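Frequently asked questions – The Grandent Cinema

Tickets | What's on | Your visit | Hire | FAQ

Tickets and booking

How do I buy tickets?
Online, by phone, or at the box office. Online booking closes 27 minutes before the listed start time. After that, any seats we have left are sold at the door.

When does the box office open?
Half an hour before the first film of the day. It closes when the last film starts. If you call outside those hours, leave a message with your number and the name of the film, and we will call you back.

Are seats reserved?
Yes for evening shows, no for matinees. At a matinee you can sit anywhere except the two spaces at the end of row F, which are kept for wheelchair users until the lights go down.

How many seats are there?
118, all on one level. There used to be a balcony. It is closed and is not going to reopen, so please don't ask to sit up there.

Can I get a refund?
You can exchange a ticket for another show, or for credit, up to two hours before the film. We don't give cash refunds unless we cancel or the projector fails. Credit lasts a year.

I lost my confirmation email. What do I do?
Give your last name at the box office. We can look it up.

Do you add a booking fee?
No. The price on the listing is the price you pay.

What is the Fiminar pass?
Fiminar is our season of films from outside the English-speaking world. It runs from January to April and has eight films in it. The pass gets you into all of them once. It can't be shared, but if you miss a film you can bring a guest to a later one in its place. Tell us at the desk and we will mark your card.

Films and showtimes

Does the film start at the listed time?
The trailers do. There are usually three, and then the film. For Fiminar shows there are no trailers, and somebody gives a short introduction in their place. Sylvie Gosselin does most of them.

Are foreign-language films subtitled or dubbed?
Subtitled, always, with one exception. Animated films shown before noon are dubbed if a dubbed version exists, and the listing will have "DUB" after the title.

Why did you show the second film in a series but not the third?
Usually it comes down to what the distributor will book to a single-screen house. Sometimes the later parts went straight to disc in this country and there is no theatrical copy to be had. If you want to know about one title in particular, email programming and Kiros Mamo will look into it.

Do I need to have seen the earlier films?
For most series, no. When a film picks up right where the last one stopped, we say so in the listing. We have a one-page recap at the desk for some of these – ask for it when you pick up your tickets, and be warned that it gives away the earlier endings.

Do you show film prints?
A few times a year. We have one working 35mm projector and the listing will say "35mm" when it is in use. Prints get scratched and reels get changed, and we don't refund for either.

How long are the films?
Running times are on each listing and don't include trailers. Anything over two and a half hours has a ten-minute intermission if the film allows one. Some directors' contracts say it may not be interrupted, and in that case we follow the contract.

Can I suggest a film?
Yes. There is a box by the door and a form on the contact page. We got 642 suggestions last year and read them all, though we can't reply to each one. Please write the year of the film next to the title if there are remakes.

What do the age ratings mean?
We use the national ratings. Unrated films are treated as 17 and over unless the listing says otherwise. Children under six are admitted to matinees only.

Your visit

Where do I park?
In the lot behind Wong Hardware, after 6 p.m. Before that it is for their customers. Street parking is free on the north side.

Can I bring my own food?
Water, yes. Anything else, please buy it here or eat it before you come in. If you have an allergy or a medical need, bring what you need and mention it to the person taking tickets.

Is there a hearing loop?
Yes, it covers rows C through J. We also have captioning glasses for most new releases. We own four pairs, so it is best to reserve them when you book.

I'm late. Will you let me in?
Up to 20 minutes into the film, and you may be asked to take the nearest free seat in place of your own.

I left something behind.
Lost property is kept for a month. Call and ask for Diane Lévesque.

Hiring the cinema

Can I rent the screen for a private show?
Yes, on mornings and on some late evenings. You get the auditorium, the lobby, and a projectionist. The license for the film is extra, and we can arrange it for you if you give us enough notice. Four weeks is normal.

Can I show my own film?
Yes. Bring it in at least three days ahead so that Ravinder Fortin can test the file. We take DCP and most common video files. We don't play from laptops.

Can I hold a birthday party?
You can, for up to 40 people. Balloons stay in the lobby.
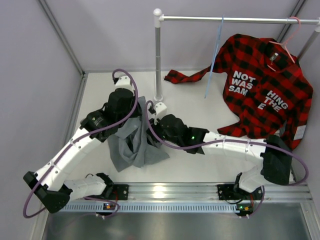
Reading time: 5 min

Still have a question?

Write to the front desk through the contact page or call during box office hours. Questions about the Stenness touring program, including bookings for village halls and schools, go to Achilleas Lazaridis – the front desk doesn't have the touring calendar and will only pass you along.

Gift cards are sold at the box office and by mail. They don't expire.

Contact | Accessibility | Privacy | Newsletter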